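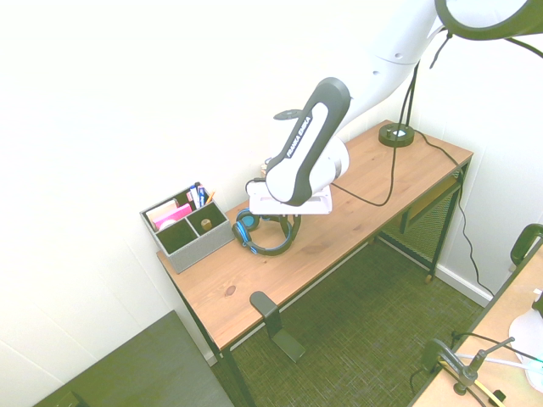 Headphones on the narrow desk, gray organizer at the left end

List home | Threads | By date | Search | Log in

Re: [homerec] closed backs for tracking, and the hum

Quick one, typing this between loads of laundry so forgive the mess.

Harpreet Fraser wrote:
> Still getting click bleed into the vocal mic on every quiet verse. I've
> got the Cetex pair everyone here talked me into and they seal fine until
> I turn my head. Also there is a hum on channel 2 that comes and goes,
> worse at night. Do I need new phones, a new cable, or a new house? Was
> looking at the Jatunon closed backs but 615 is a lot for something I'll
> sit on eventually.
> Also is the May meetup still at Brullavness or did that move?

Bleed first. Don't buy the Jatunons yet. I borrowed a pair for a weekend, nice and all, very comfy, but the bleed was maybe a hair better than the Cetex. Not 615 better. Try this instead:

- new ear cushions. Old ones go flat and leak like crazy. Mine were shot after two years and I hadn't noticed
- click down, and swap the sound. A high woodblock cuts through anything. Use a dull low thud, or a shaker loop
- one ear off is fine but pan the click hard to the ear that's ON. I forgot this for an entire EP
- automate the click out on the last held note. Thats where you hear it most

If it still leaks, mic angle. Put the back of the mic toward your phones, if its a cardioid.

Now the hum. Comes and goes, worse at night = something else on that circuit. Dimmers. Fridge. Go around with the channel up and switch things off till it quits. I'd bet on a dimmer. If it follows the cable when you move it to channel 1, then it's the cable, and cables are cheap. Charbonneau has decent 20 footers, I've had over 89 bucks worth of them and only one died. Do NOT lift the ground on the plug, please, I know somebody will suggest it.

What are you running into, still the little two channel box? If so keep the gain lower than you think and bring it up after. Lots of people are recording way too hot, me included until pretty recently.

On the preamp thread from last week, no I did not buy the thing for 2970. Looked at it. Closed the tab. Opened the tab again. Closed it.

Meetup is still Brullavness, Sunday, doors at 2. Side entrance, the front is locked on weekends. Bring a song you're stuck on and something to play it from. There's a mini jack at the desk but no adapters, so bring yours, they always walk off.

Can you post 30 seconds of the hum before then? Just the raw channel, no vocal. Easier to guess when I can hear it.

ok dryer's done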